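Jan 17, 2020

I've finally made a start on the workbench corner, which has been on my list since September. The trouble was never a lack of space. Everything small ended up on the table top and stayed there: screws, keys, tape, the odd bit of broken something I meant to mend.

Baskets seemed the cheapest way out. I already had a wire one with a proper grid front, the kind that hooks over a rail, and I bought two more in a finer mesh. All of them are white. The ones I bought came from MacKinnon and cost £14 for the pair. I looked at a set from Ovik as well, but it only came in black and I wanted them to match what I had.

Everett Kasprzak told me to hang them before deciding what goes in them, so that's what I did. The grid basket went on the back rail, towards the left. The mesh ones went round the corner from it, one above the other, the lower a little further to the right. It took most of an evening and I had to go out for longer screws. 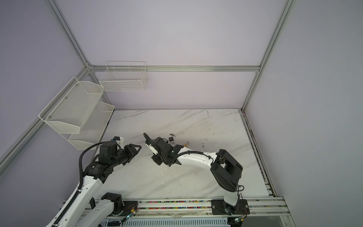
The fine mesh is better for small parts. A wide grid is fine for rolls of tape or a cloth, but keys slip straight through it, and I've spent enough time on my knees with a torch. So keys and locks will go in the upper mesh basket and spare fixings in the lower one. The grid basket can have whatever is too big for those.

I still have a black padlock to sort out. I've got a tin of old keys, 58 when I tipped them out last week, and so far 2 of them go into a lock I still own. The rest can go for scrap once I've tried them on the shed.

The table top needs a proper clean too. It's white with grey veins and looks like marble, and every crumb shows up on it. I've been using a dry brush first and then a damp cloth. The grooves in the side rail are worse, as bits collect in there and the cloth won't reach. An old toothbrush might do it. I'll try that on Sunday, then start filling the baskets.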